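스칸소프시, 4월부터 의류·섬유 분리수거 체계 개편
수거함 663개로 확대, 젖은 섬유와 카펫은 별도 접수

생활환경 | 지역소식

스칸소프(Skarnthorpe)시가 4월부터 가정에서 나오는 의류와 섬유류의 분리수거 방식을 전면 개편한다. 시 자원순환과는 수요일 시청 별관에서 설명회를 열고 수거함 재배치 계획과 품목별 배출 기준, 수거 및 선별 업무의 위탁 범위를 공개했다.

개편안에 따르면 시 전역의 의류 수거함은 663개로 늘어난다. 지금까지 수거함은 구도심 상가와 대형 공동주택 주변에 몰려 있었으며, 강 건너 북부 주거지와 던스턴(Dunstan) 지구에서는 가까운 수거함을 찾기 어렵다는 민원이 이어져 왔다. 시는 새 수거함 가운데 상당수를 이들 지역의 버스 정류장, 공영주차장, 주민센터 출입구 인근에 설치한다고 밝혔다.

기존 수거함도 순차적으로 교체된다. 도장이 벗겨지거나 잠금장치가 파손된 수거함이 우선 대상이며, 관리 주체가 불분명한 사설 수거함은 안내문을 부착한 뒤 60일 동안 소유자의 신고를 받는다. 이 기간이 지나도록 신고가 없는 수거함은 관련 조례에 따라 철거된다. 철거된 수거함 안의 의류는 시 선별장으로 옮겨 다른 수거품과 같은 절차로 처리한다.

사설 수거함을 계속 운영하려는 단체와 사업자는 설치 장소의 토지 소유자 동의서, 운영자 연락처, 수거품의 처리 경로를 적은 서류를 제출해야 한다. 등록을 마친 수거함에는 시가 발급한 관리번호판이 붙는다. 번호판이 없는 수거함은 유예 기간이 끝난 뒤 신규 설치와 동일하게 심사한다.

배출 기준은 종전보다 세분화된다. 그동안 시민들은 입을 수 있는 옷만 수거함에 넣도록 안내받았고, 해진 옷이나 짝이 없는 양말, 낡은 수건은 종량제 봉투에 담아 버려야 했다. 앞으로는 마른 상태의 섬유라면 구멍이 나거나 단추가 떨어진 것도 수거함에 넣을 수 있다. 침대보, 베갯잇, 커튼, 식탁보, 손수건도 수거 대상에 포함된다.

다만 재사용이 가능한 의류와 해진 섬유는 서로 다른 봉투에 담아야 한다. 시는 재사용용으로 투명한 봉투를, 재활용용으로 반투명한 회색 봉투를 제작해 주민센터에서 배부할 예정이다. 전용 봉투가 없는 가정은 일반 비닐봉투를 사용하되 겉면에 '재사용' 또는 '재활용'이라고 적으면 된다. 봉투는 반드시 묶어서 배출한다.

신발은 한 켤레를 끈으로 묶거나 고무줄로 고정해 내놓는다. 가방과 허리띠는 재사용이 가능한 상태일 때만 받는다. 바퀴가 달린 여행용 가방은 수거함에 넣을 수 없으며 대형폐기물로 신고해야 한다.

수거하지 않는 품목도 정리됐다. 젖거나 곰팡이가 핀 섬유, 기름이나 페인트가 묻은 작업복, 솜이불과 베개, 전기장판, 카펫, 자동차 시트 커버가 여기에 해당한다. 이 가운데 카펫과 솜이불은 전화나 시 누리집으로 접수하면 지정된 날짜에 문 앞에서 수거한다. 방문 수거 수수료는 기존 대형폐기물 요금표를 따른다.

젖은 섬유에 관한 기준은 이번 개편에서 가장 강조된 부분이다. 시 자원순환과는 설명회 자료에서 "물기가 있는 옷 한 벌이 봉투 전체를 재사용할 수 없게 만드는 경우가 있다"며 비가 오는 날에는 배출을 미뤄 달라고 당부했다. 새 수거함은 투입구 위에 덮개를 달고 바닥면을 지면에서 띄워 빗물 유입을 줄이는 구조로 제작된다.

투입구 크기도 조정된다. 현재 사용 중인 수거함은 제작 연도와 업체에 따라 투입구의 높이와 너비가 제각각이어서, 큰 봉투를 넣지 못한 주민이 수거함 옆에 그대로 두고 가는 일이 잦았다. 새 수거함의 투입구는 지면에서 80센티미터 높이에 설치된다. 휠체어 이용자와 어린이도 봉투를 들어 올리지 않고 넣을 수 있도록 손잡이를 아래로 당기는 방식을 택했다.

수거 업무는 오르노리스(Ornoris)가 맡는다. 오르노리스는 시내 전역을 북부, 중부, 남부의 세 권역으로 나누어 수거 차량을 운행하며, 공동주택 밀집 지역은 일주일에 두 번, 그 밖의 지역은 일주일에 한 번 수거함을 비운다. 수거함이 가득 찼다는 신고가 접수되면 정기 수거일과 관계없이 차량을 보내도록 계약에 명시했다.

선별 업무는 플룰티코(Flultico)가 담당한다. 플룰티코는 던스턴 지구의 옛 농산물 창고를 임차해 선별장을 조성하고 있으며, 개편 시행에 맞추어 문을 연다. 수거품은 이곳에서 봉투의 종류에 따라 먼저 나뉜 뒤, 의류의 상태와 소재, 용도에 따라 다시 분류된다. 재사용 의류는 시내 재사용 매장과 복지시설에 우선 공급하고, 남은 물량은 도매로 판매한다.

재사용이 어려운 섬유는 소재별로 처리 경로가 달라진다. 면 함량이 높은 옷감은 단추와 지퍼를 떼어 낸 뒤 공업용 걸레로 재단한다. 모직은 섬유로 풀어 다시 방적하는 업체에 보내며, 혼방 소재는 흡음재와 단열재의 원료로 공급한다. 소재를 확인할 수 없거나 오염이 심한 섬유만 최종적으로 소각 처리된다.

시는 선별 결과를 분기마다 누리집에 공개하기로 했다. 공개 항목은 수거 중량, 재사용 비율, 소재별 재활용 물량, 소각 물량이다. 종전에는 수거업체가 연말에 총 수거 중량만 보고했고, 수거된 의류가 어디로 가는지는 외부에서 확인할 수 없었다. 시는 새 계약에 처리 경로 증빙 제출을 의무 조항으로 포함했으며, 증빙이 미비한 물량은 정산에서 제외한다.

판매 수익의 사용처도 조례로 정했다. 재사용 의류와 재활용 원료의 판매 대금에서 운영비를 뺀 금액은 자원순환 기금에 적립되고, 수거함 보수와 수선 교육에 쓰인다. 위탁업체가 별도의 기부 캠페인을 진행할 경우에는 시와 사전에 협의해야 하며, 수거함 겉면에 기부 단체의 명칭을 표시하려면 해당 단체의 서면 동의가 필요하다.

수선 교육은 중앙도서관과 던스턴 평생학습관에서 열린다. 바지 밑단 줄이기, 지퍼 교체, 니트 올 풀림 수선, 낡은 셔츠를 이용한 장바구니 만들기 등 네 개 과정으로 운영된다. 과정별 정원은 60명이며, 스칸소프시에 거주하거나 시내 사업장에 근무하는 사람은 무료로 수강할 수 있다. 재봉틀은 교육 장소에 비치되고 실과 바늘도 제공되나, 수선할 옷은 수강생이 직접 가져와야 한다.

수강 신청은 시 누리집과 각 도서관 안내대에서 받는다. 신청자가 정원을 넘으면 추첨으로 수강생을 정하고, 이전 학기에 탈락한 신청자에게 우선권을 준다. 야간 과정은 평일 저녁 7시에 시작한다. 수어 통역이 필요한 신청자는 신청서의 해당 항목에 표시하면 된다.

학교와 공공기관에 대한 별도 수거도 시작된다. 교복과 체육복은 학년 말에 배출량이 집중되는 점을 고려해 학교별로 임시 수거 기간을 둔다. 이름표가 붙은 옷은 이름표를 떼어 낸 뒤 제출해야 하며, 상태가 양호한 교복은 같은 학교의 교복 나눔 행사에 먼저 배정된다. 병원과 숙박업소에서 나오는 침구류는 가정용 수거함에 넣을 수 없고 사업장 계약을 통해 처리한다.

상가 의류 매장의 재고품도 사업장 배출물로 구분된다. 시는 상표를 제거하지 않은 재고가 대량으로 가정용 수거함에 투입된 사례가 있었다며, 개편 이후에는 배출 사업장을 확인해 처리 비용을 청구한다는 방침을 세웠다. 소규모 수선점과 세탁소에서 나오는 자투리 천은 봉투 하나 분량까지 가정용 수거함에 넣을 수 있다.
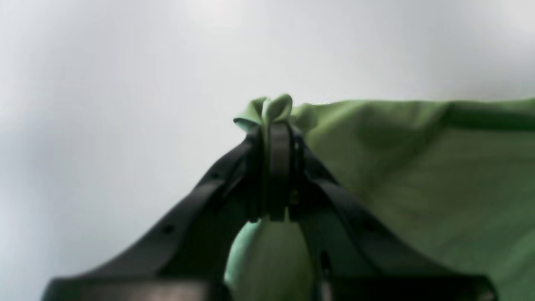
검은색 그리퍼 끝에 집힌 녹색 천.

무단 투기에 대한 단속도 강화된다. 수거함 옆에 가구나 가전제품, 음식물 쓰레기를 두는 행위는 폐기물 무단 투기로 간주해 과태료를 부과한다. 시는 민원이 반복되는 장소의 조명을 보강하고, 개선되지 않는 곳은 인근 주민의 의견을 들어 수거함 위치를 옮길 계획이다. 수거함에서 옷을 꺼내 가는 행위 역시 금지되며, 실수로 넣은 물건이 있을 때는 수거업체에 연락해 개함을 요청해야 한다.

수거함마다 부착되는 안내판에는 배출 품목, 수거 요일, 관리번호와 신고 전화번호가 표기된다. 글자 크기를 키우고 품목별 그림을 넣었으며, 점자 표기는 투입구 손잡이 옆에 둔다. 외국어 안내는 시 누리집에서 내려받을 수 있는 안내문으로 제공된다.

설명회에서는 던스턴 지구 주민들이 선별장 차량 통행에 관한 질의를 제기했다. 선별장 진입로가 초등학교 통학로와 일부 겹치는 데 따른 것이다. 시는 등하교 시간에 대형 차량의 진입을 제한하고, 차량 대기 공간을 창고 부지 안쪽에 확보하도록 플룰티코와 협의를 마쳤다고 답변했다. 진입로의 보도 정비 공사는 선별장 개장 전에 마무리된다.

먼지와 소음에 관한 우려도 나왔다. 시는 선별 작업이 모두 실내에서 이루어지며 하역장에 출입문을 추가로 설치한다고 설명했다. 야간 작업은 하지 않는다. 선별장 주변의 소음 측정 결과는 던스턴 주민센터 게시판에 게시하고, 기준을 넘는 결과가 나오면 작업 시간을 조정한다.

북부 주거지 주민들은 수거함이 도로 쪽에 놓일 경우 보행에 불편을 줄 수 있다는 의견을 냈다. 시는 보도 폭이 좁은 구간을 설치 대상에서 제외하고, 해당 구간의 수거함은 인접한 공영주차장으로 옮기기로 했다. 설치 예정지 목록은 각 주민센터에 비치되며, 주민은 서면 또는 전자우편으로 의견을 제출할 수 있다.

공동주택 단지 안의 수거함은 관리사무소와 시가 협약을 맺은 곳부터 교체한다. 단지가 자체적으로 계약한 수거업체가 있을 때는 기존 계약이 끝날 때까지 현행 방식을 유지할 수 있다. 이 경우에도 품목 기준과 처리 경로 신고 의무는 동일하게 적용된다. 협약을 희망하는 단지는 신청서와 함께 수거함 설치 위치를 표시한 배치도를 제출해야 한다.

시 자원순환과는 "시행 초기에는 종전 기준과 새 기준이 섞여 혼선이 있을 수 있다"며 "첫 두 달은 계도 기간으로 운영하고, 잘못 배출된 봉투에는 사유를 적은 안내 표를 붙이겠다"고 밝혔다. 계도 기간에도 폐기물 무단 투기는 단속 대상이다.

권역별 수거 요일과 수거함 위치는 시행 전까지 시 누리집의 생활지도에 반영된다. 인터넷 이용이 어려운 주민은 주민센터에서 종이 지도를 받을 수 있다. 전용 봉투는 가구별로 한 묶음씩 배부하며, 추가 수량은 재고 범위에서 제공한다.

카펫과 솜이불의 방문 수거는 시행일부터 접수한다. 접수 시 품목과 수량, 주소, 희망 날짜를 알려야 하고, 수거 당일 오전 8시 전까지 물품을 문 앞에 내놓아야 한다. 승강기가 없는 건물에 거주하는 고령자와 장애인은 실내 운반을 함께 신청할 수 있다.

문의: 스칸소프시 자원순환과 생활폐기물팀, 각 주민센터 민원창구

관련 소식
던스턴 평생학습관, 봄학기 수선 교육 수강생 모집
북부 주거지 보도 정비 구간 안내
대형폐기물 배출 신고 방법 변경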